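Backdrop and Curtain Hire: Frequently Asked Questions

What do you rent out?
Himside rents black cloth backdrops, clips, stands and foam lettering for parties, school plays, craft fairs and small trade shows. We also sell remnants from the shop on Kemard Road.

How long can I keep a backdrop?
A standard hire is three nights. If you need it longer, tell us when you book and we will quote a weekly rate. The longest we can do is 28 days.

Is there a deposit?
Yes, $200 per order, returned to your card once everything has been checked in. Small marks don't count against you. Burns, paint and cut edges do.

Do I need to iron the cloth?
Usually no. Hang it the evening before and most of the fold lines will drop out. If you do iron it, use low heat on the back.

How do I hang it without stands?
Clips along the top edge work for most rooms, as long as there is a rail or a tight line to clip to. Fewer clips give you a softer drape. More clips give you a flatter one.

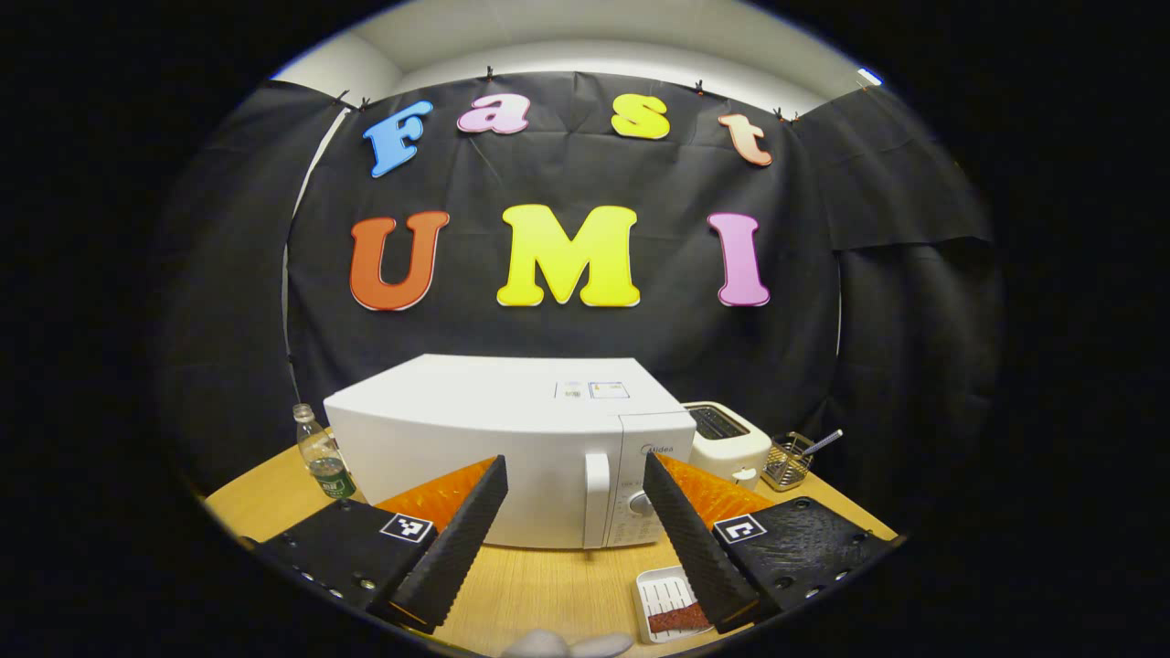 Letters are priced by the piece, and you can mix colors and sizes in one order. Send us the exact wording, with capitals and lowercase the way you want them. Changes are free until the order is packed.

How do the letters attach?
We send hook tabs and a card of pins. Please don't use glue or hot glue on the cloth. For outdoor use ask for the Gellusel ties — they hold better in wind.

Can I use the cloth near candles?
No. Keep it well away from any open flame, including on stage.

Do you deliver?
We deliver free in Zein and Kemard on orders over $200. Everywhere else is by carrier at cost. Pickup is from 9 a.m. at the side door.

When should I book?
May and June fill up early. Two weeks ahead is enough for most other months.

What if I have to cancel?
Cancel five days before pickup and you pay nothing. After that we keep the first night's fee.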